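Course handout: Two-Arm Sweeping, practice notes
Updated 8/31/24

Hi all! I promised to write up the sweeping task before your next lab session, so these are my notes, plus a few things Munther Srour and Abena Owusu picked up when they ran it with the earlier group in May. Read them before you book the robot — it's a short read and it'll save you a lot of fiddling.

The task sounds easy. One arm has the broom, the other has the dustpan, and you get the litter off the floor and into the mesh wastebasket. You drive both arms yourself, and your recordings go into the class folder (we call the whole project Gridumby, and no, I didn't pick the name). We have 1,305 recordings in there so far, and each team adds 250 more.
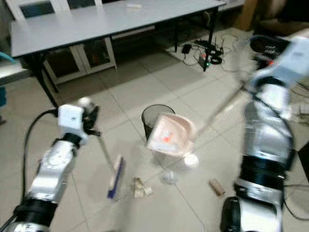

Broom in the left gripper, dustpan in the right, litter still on the floor.

First thing: think about the pan before you think about the broom. Everybody wants to sweep! But if the lip of the pan isn't flat on the tile, light stuff like tissue just slides under it and you end up chasing it across the room. Set the pan down, stop, check the lip, then bring the broom in slowly. Shota Fukuda likes to say "park, then push," and I've started saying it too.

Second, short strokes. A long stroke feels efficient, but the broom head twists in the gripper toward the end and you lose the line. I get much better results with two or three little pushes. Cardboard tubes are the annoying ones — push them from the side and they roll.

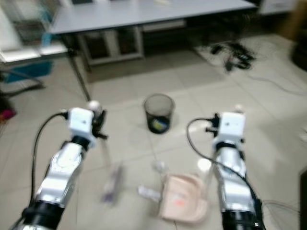
Picking up the tools counts as part of the task too, so please don't hand them to the robot. Close the gripper well up the handle and give it a small lift before you go anywhere. If the tool swings, put it back down and grip again. I'd much rather have a slow recording than one where the broom drops halfway through.

Watch your cables as well. When you turn a wrist a long way, the loop can catch on a handle, and then you're stuck untangling it while your booking runs out (ask me how I know). 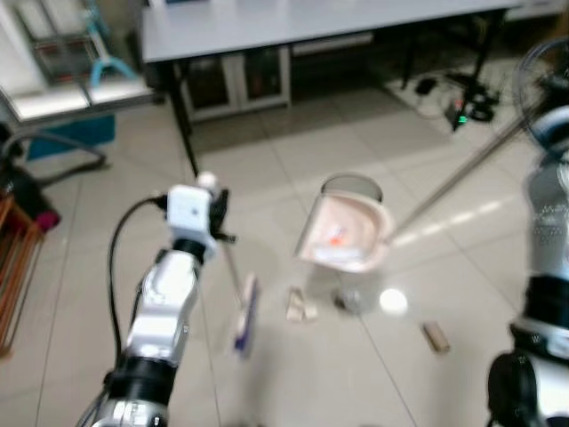

Once there's something in the pan, keep it level and move the broom out of the way before you head for the basket. Tip slowly. If a piece sticks, tilt a bit more and wait a second. Shaking the arm is hard on the joints, and Yasuo Ishida will come and find you.

For your write-up I need one page per team: what you tried, what went wrong, and which 9 recordings you'd show to a new student. Failed runs are welcome in that set as long as you say what happened. Send it to Hideaki Kubo and copy me.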